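Minutes of the practice group meeting, July, back room at Latadby

I took the notes this time, so if you said something clever and it's missing, tell me before the next one. We started at 4:20 with most of the chairs taken and finished late, as usual. Valter Björklund chaired. The Kilia people joined by phone and dropped off twice.

1. Last meeting's minutes
Agreed with one fix. I had written that the wrist stop limit was "under discussion" and Valter pointed out we settled it two meetings ago. Sorry! It's corrected in the shared copy.

2. House rules for soft and floppy goods
This took up most of the afternoon. The draft covers tabletop jobs where the robot handles paper, film, stems, wrap and anything else that bends when you pick it up. We have had rules for boxes and bottles forever and I think we all assumed they would stretch to cover this stuff. They don't stretch very well.

What we agreed, more or less in the order we got to it:

Finger pads get looked at before every session and again at the break. Torn foam means the pad comes off, no taping it back together. Shaikh wanted a fixed replacement interval of 40 hours and there was a long back and forth on that (I lost track in the middle, somebody was drawing on the whiteboard). We left the number out for now and Shaikh will bring wear notes.

Speed stays at 20 percent of the arm's maximum for the first run with any new material. After 23 clean runs the operator can raise it, and has to write down that they did. Kilia asked why 23. It's the number of rows on the log sheet – we all had a laugh and then kept it.

Thorny or sharp stems count as sharps for the person resetting the table, even fake ones. Gloves on, arm paused, hand on the stop button until the second person says clear. I was glad to see this go in, I have been asking for it since spring.

Clear film and other see-through wrap gets its own line in the log. The person at the table writes down where it starts and where it ends up, in plain words, and doesn't rely on the camera to sort it out later. Valter read out a few old entries that just say "wrap ok" and we agreed that won't do anymore.

A dropped item is logged as dropped. No quietly nudging it back and carrying on, please. I'm guilty of this one too.

3. Camera checks
Short item. Skestus will send over their lens cleaning routine so we can borrow from it. One open question is how much motion blur is too much before a run gets flagged. We couldn't agree on a test, so Kilia will try a couple and report back.

4. Training sign-off
Every operator does the short written part plus a watched session. The watched session stays at about 100 minutes including reset practice. People who signed off under the box rules need the watched session again for soft goods, which got a groan, but it passed.

5. Any other business
The label printer is still jamming. Latadby would like the room back by six from now on. Valter asked for cleaner handwriting on the log sheets and looked straight at me.

Actions
Shaikh – pad wear notes
Skestus – lens routine
Kilia – blur test ideas, and a better phone line
Me – tidy draft of item 2, sent around before the next meeting 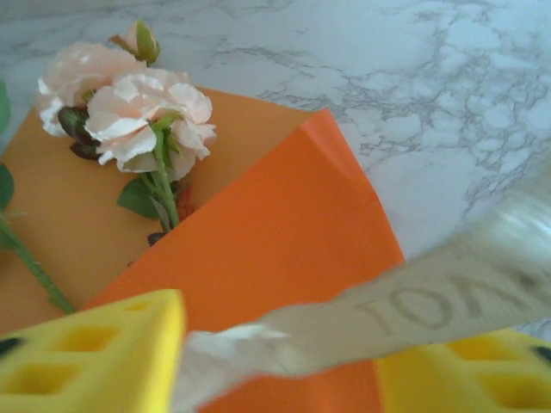

Item 2, soft goods: roses, orange paper and a translucent strip, with the yellow finger pads open.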